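Learning the names of hay

June 2018

When I moved to Rerkik five years ago, I believed that my English was good and my nose was healthy. The first one was half true. The second one ended in April, when the birches opened, and it did not come back until the hay was in.

In my language we have one word for everything that happens in the nose in spring. In English I had to learn many: runny, stuffy, itchy, blocked, and "postnasal," which I still cannot say with a serious face. At the pharmacy in Eltum I said to the lady that my nose was "walking." She understood me and gave me a spray.

I have read that hay fever got its name in the time when people blamed the smell of new hay. My house was built in 1798, and I like to think that somebody sneezed in my kitchen in that first summer also. The hay meadow begins 180 steps from my door. I know this because I walked it with my eyes nearly closed.

My rules are simple. I close the windows in the morning, I dry the sheets inside, and I wash my hair before bed. A box of tissues stands in each room, even in the hall.

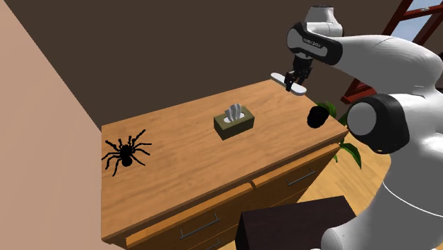 A reader from Bukska wrote under my last post that closed windows did nothing for her, and that she only slept well again after she stopped keeping her day clothes in the bedroom. I had never thought about the clothes. I moved the chair with my sweaters out to the landing, and I have now slept 2 good nights, so I will continue.

On Sunday they cut the grass behind the Wieser farm. I stayed inside and made soup with too much dill. Next week I will write about the train to Eltum and its new timetable, which I do not understand in any language.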